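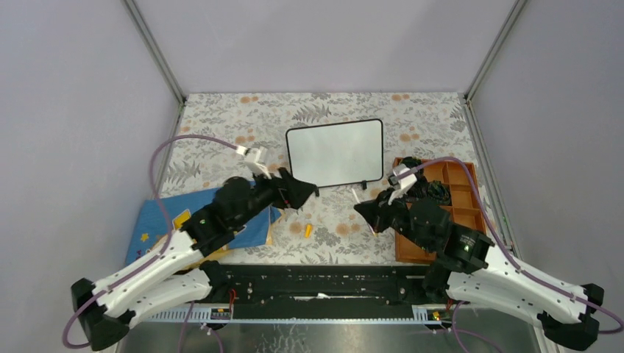
Small whiteboard on a leaf-print tablecloth, with a blue star-print item to the left.

Matia: the soundtrack album, reviewed by Mircea Iordache
Jan 31, 2018

I listened to this album three times before I saw the film, and once after. Floledier has written five songs and a long instrumental piece, and the songs are the better part.

The opening track, Husura, begins with only voice and accordion. The singer, Stanciu, stays very low in the first verse and then goes up one octave without any warning. It is my favourite moment of the record. In the film they put dialogue over it, what a pity!

The second song is for dancing and you will forget it quickly. The third is a lullaby, and I have nothing bad to say about it except that the strings are too loud. The colour of the voice is warm enough alone.

About the instrumental piece I am less sure. It has 20 minutes and the same theme returns again and again, once on clarinet, once on piano, then on both. My wife liked it more than me.

The whole album is 46 minutes. The booklet has the lyrics in the original and in English, but the translation of the last song misses one verse. The film opens here in March, and I will go a second time, mostly for the music.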